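Call for Participants: Living With an Hourglass

Clirnau Timekeeping Study, second intake

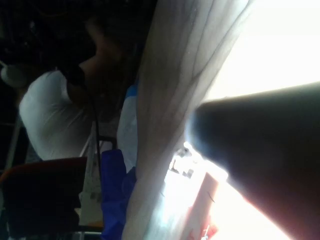
White T-shirt, dark room.

We are looking for 53 patient adults who will agree to run part of their day by sandglass. Clocks, phones and the little green numbers on the microwave are to be ignored for the duration, or at least resented from a distance.

The study is run by the Clirnau Centre for the History of Timekeeping, with glassware from the Itden collection and a modest grant from the Krishnan Fund, which has asked us to be less vague this time. Our first intake produced 513 diary pages. A surprising number concerned eggs.

What we want to know

Sandglasses were used for sermons, ship's watches, lectures and boiling things. Plenty has been written about how they were made. Much less is known about how it feels to depend on one, and whether a person gets better at guessing the last few minutes or just gets crankier. We have a theory. We're not telling you what it is until you've handed in your diary.

What you'll do

You will come in for one briefing session at the Drukham Building, where we'll issue you a half-hour glass, a padded box and a diary. Over the next 12 days you'll use the glass for one stretch of each day, three turns at minimum, doing whatever you'd normally do at home. Knitting is fine. So is marking essays, minding a baby or watching the footy, though you may find the sport keeps leaking the time at you.

At each turn, write down when you think the sand will run out, and how you feel about it. Then come back for a closing interview, which takes an hour by our glass and a bit less by the wall clock. We are aware of the problem.

Who can take part

You need to be 18 or over, able to read and write in English, and in possession of a reasonably level table. You don't need any knowledge of horology. If you do have some, please apply anyway, but we'd ask you to save your views on marine chronometers for the interview, where somebody is being paid to hear them.

Sorry, we can't take anyone who was in the first intake. Cats are permitted in the household at the participant's own risk. Two glasses came home in envelopes last time and the cats' names were on both forms.

What you get

Participants receive a $120 gift card after the closing interview, plus bus or tram fares for both visits. You don't get to keep the glass. People ask, and some of them have asked quite well.

You can withdraw whenever you like and your diary will be shredded or returned, whichever you prefer. Published extracts will carry a number in place of your name.

How to apply

Send a short note to Marlina Leiw's office - sorry, Marlina Liew, she has seen every spelling - quoting reference 3171. Tell us your general availability, what you'd probably do during your turns, and whether you're usually early or late. Either answer is fine and we'll be checking it against your arrival.

Applications close Friday, September 20, 2024. Briefings are in November, in the evenings, with biscuits.

Contact: Marlina Liew, Clirnau Centre for the History of Timekeeping, Drukham Building | © Clirnau Centre | Back to top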